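I finally changed all my passwords (and it only took me a whole weekend)

So my email got broken into in August. Not the fancy kind of broken into, with green text scrolling down a black screen. Somebody had my old password from a shopping site called Prakitz, where I bought exactly one lamp years ago, and they tried it on my email, and in they went. I'd used the same one for both. I know. I KNOW.

What tipped me off was a message saying a new forwarding rule had been added to my account. I almost deleted it because it looked like every other piece of junk I get. My friend Arlindo Bezerra was over for dinner and he grabbed the phone out of my hand and said don't click anything, go type the address in yourself. Sure enough, there was the rule, sending a copy of everything to an address I'd never seen — every bill, every reset link, my dentist.

I had 2225 unread emails at that point, so good luck to whoever was reading along.

What I did first

I deleted the rule, changed the email password from my laptop, and hit the button that signs you out everywhere. Then I turned on the second step, the one with the code. Arlindo talked me out of getting my codes by text and into an app called Kolositz, which took me a few tries because I kept scanning the square with the wrong account open.

Please, please write down the backup codes when you set up one of these! I skipped that screen the first time and had to go back and dig for it. Mine are on paper now, in an envelope with my passport.

Then came the passwords

I picked a password manager called Fontes, mostly because Saeed Naseri at work uses it and I could bug him with questions. It pulled in everything my browser had been saving and then showed me a list of the repeats. That list was embarrassing. The lamp password was on 10 sites, including the one where I pay for my water.

Saeed's advice was to go through it in this order, and I'd pass it along to anybody:

1. Email, all of them, even the old one you only use for coupons. Anything that can reset your other passwords comes first.

2. Banks, cards, and anything with a card saved in it. I found my number stored at a pizza place that I'm pretty sure closed.

3. Grocery and delivery accounts. I would have skipped these, but they've got your address, your phone number and your whole schedule if you order every week like I do.

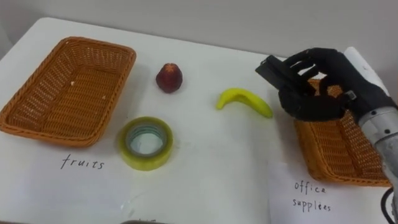 4. Everything else, a few at a time, while you watch TV. If you don't want the account anymore, delete it and don't bother with a new password.

Stuff I'm still annoyed about

Cinix, the app that runs my thermostat, won't take a password longer than 12 characters. Why? It also emailed me my new one in plain text, so I changed it again and wrote them a cranky note. Ticket 3574, if anyone over there reads blogs. No reply yet.

I've still got the forum logins and two airline accounts to go, and my mom wants me to do hers next — she keeps them all in the back of her address book, under P.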